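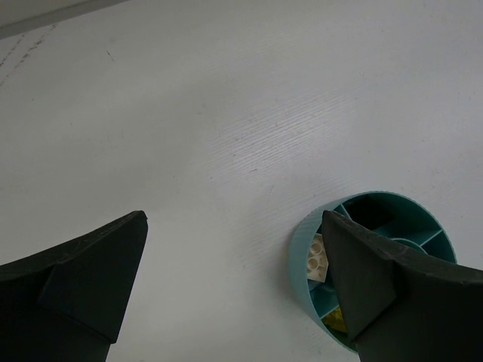 双臂工作台采购与预算常见问题

更新日期:2025年5月13日

本页供各课题组在提交设备申请前查阅。内容以Clivmont实验楼现行的采购流程为准,报价细节请以供应商当期书面报价为准。

一、单臂和双臂,预算上差多少?

不能简单按两倍算。第二条臂除了本体,还要多一套电源、线缆、腕部相机和控制接口,台面也要重新开孔。不过围板、型材、主机和照明可以共用。以Irell的双臂套装为例,整套报价中机械臂本体占60%,其余是台架、相机、计算主机和安装调试。只按本体价格报预算的申请,我们会退回补充。

二、报价单里必须单列哪些项目?

机械臂本体及底座
夹爪和备用指尖
腕部相机与固定相机
台面、围板、铝型材
计算主机和存储
运输、安装、调试
培训(如需要)
首年备件

供应商若只给一个总价,请要求拆分后再提交。打包价看不出哪些部件在保修范围内,日后续保也不好谈。

三、台面有什么要求?

浅色、哑光、便于更换。指尖经常接触台面,划痕不可避免,建议台面做成可拆的板,不要和底架粘死。底座处的开孔尺寸请在下单前向供应商索取图纸,由Nuno Valente核对后再加工。已经加工的台面不能退。

四、围板是必须的吗?

采集视觉数据的工作台需要。白色围板可以减少背景变化,也能挡住旁边工位的走动。只做运动控制测试的台子可以不装,这笔费用留到下一期再申请。

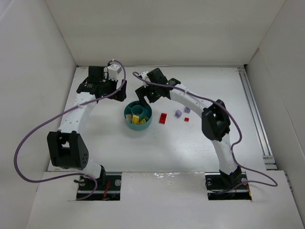 双臂工作台,右臂夹爪伸入青色圆盒,盒外右侧为待用积木。

五、线缆从手腕一直拖到底座,需要另购走线附件吗?

先不用。标配线缆留有余量,保证关节能转到位。试运行两周后,如果发现线缆进入相机画面或者勾到物体,再买线夹和护套,走低值耗材,不占设备预算。

六、练习用的物件怎么报?

积木、分格盒、碗这类物品按耗材申报,每个工作台每学期上限80欧元,凭发票报销。请尽量选市面上容易补货的款式,并在申请表里写明颜色和尺寸。同一任务中途换了盒子,前后数据就不好放在一起比较。

七、从批准到能用要多久?

按去年的记录,从下单到验收平均68天。其中等货时间最长,安装和标定通常一周内完成。如果希望9月开学时投入使用,请不要等到暑假才提交申请。定制围板和非标台面还要另加时间。

八、需要几家报价?

三家。如果确实只有一家能供,请附一页说明,由Ingrid Baptiste签字。去年比价时,Drivia和Farooqui的本体价格接近,差别主要在备件价格和维修周期,所以比价表里这两栏必须填写。

九、备件应该买多少?

每台至少备两副指尖和一个夹爪舵机。指尖属于磨损件,不在保修范围内。腕部线缆建议每臂备一根。整条机械臂不列入备件,如有需要,请按新设备申请。

十、软件和数据存储算在设备预算里吗?

一次性购买的许可可以算,按年订阅的不行,请列入运行经费。存储按工作台数量估算,固定相机和腕部相机的录像都要计入。很多申请漏掉了腕部那两路,后来只能追加硬盘。

十一、可以先租后买吗?

可以,最长租3个月。租金能否抵扣货款由供应商决定,请让对方写进合同,口头承诺不作为依据。租赁期间的损坏责任也要写清楚。

十二、验收时检查什么?

对照报价单逐项清点,然后检查底座螺栓、急停、各关节行程、夹爪开合,以及每一路相机的画面。最后连续运行一次抓放任务。未通过验收的项目记入清单,尾款在清单关闭后支付。

十三、有问题找谁?

预算和报价:Leonor Meireles
台架和场地:Nuno Valente
合同和租赁:Salvador Abreu

申请表和比价表模板可在内网"设备采购"栏目下载。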